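Condport Introduces Fixed Maintenance Schedule for Bin-Picking Cells

Service plan covers gripper, cabling, camera and bin, with every check signed off on a single card

December releases from our service department are usually short, and this one covers a single product. Condport today announced the Stadus service plan, a fixed maintenance schedule for single-arm bin-picking cells. The plan is open to current customers as of 26 December 2024 and can be added to an existing service contract at any time.

Stadus was written for cells that run test and sorting work on small parts, where the robot reaches into an open bin many times an hour. Condport's service team found that most calls from these sites had little to do with the arm. They came from parts around it: a camera bracket that had shifted, a cable bundle that had worked its way out of its loop, a bin that had moved a few millimeters since it was last measured.

"People look after the robot very well and then forget the bin," said Fouzia Ghauri, service manager at Condport. "If the bin moves, every pick is off by the same amount, and the arm gets blamed for it. We wanted the bin on the checklist with its own line."

The plan was drawn up on the company's own Zeman cell, which pairs a KUKA arm with a multi-jointed metal gripper over a divided metal bin. The bin is held to the work surface with bar clamps so that it can be taken out, turned or replaced without drilling. Red and green blocks serve as the test parts.

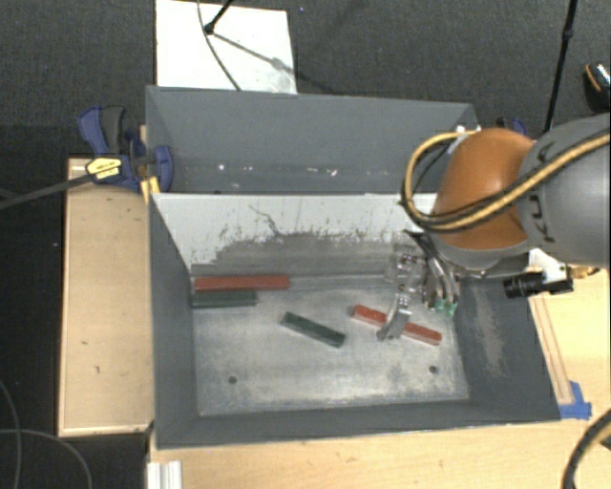
Service and Maintenance

Under the plan, a cell gets a short check every 50 hours of running time and a full check every 1,000 hours. The short check can be done by the site's own operator. The full check is done by a Condport technician.

The short check has 13 steps. The operator stops the cell, locks it out and starts with the clamps, which are tightened by hand and then tested by pushing on the bin rim from each side. The divider is checked for play. Scratches and scuffs on the bin floor are left alone unless a part catches on them — a raised edge is filed flat and the floor wiped clean.

The gripper comes next. Each finger linkage is moved through its travel with the power off, and the tips are inspected for wear and replaced as a set. The cable bundle is followed by hand from the wrist back along the arm. It should have enough slack for the wrist to turn fully, and it should not rub on the joint covers. Any tie that has slipped is cut off and replaced.

Last is the camera. The operator wipes the lens with a dry cloth, checks the bracket screws and runs the reference routine with the bin empty. If the result differs from the stored value, the cell stays stopped until the bin position has been taught again.

The full check adds joint backlash, brake function, a backup of the controller and a run of 50 test picks in each compartment. Results are entered on the same card the operator uses, so that a site has one record for each cell.

"The card is paper and it hangs on the cell," Ghauri said. "We tried a tablet version in October and went back. It was always charging somewhere else."

Customers with a Celano contract receive the short-check card and operator training at no added charge. Full checks are billed per visit. Replacement fingertips, ties and bracket screws are shipped as a kit with each plan — larger parts are quoted separately.

About Condport

Condport builds and services small robot cells for parts handling and testing. Its service team works on Condport cells and on cells from other builders after an initial inspection.

Contact

Fouzia Ghauri, Service Manager, Condport
Requests for an initial inspection can be sent through the service form on the company website.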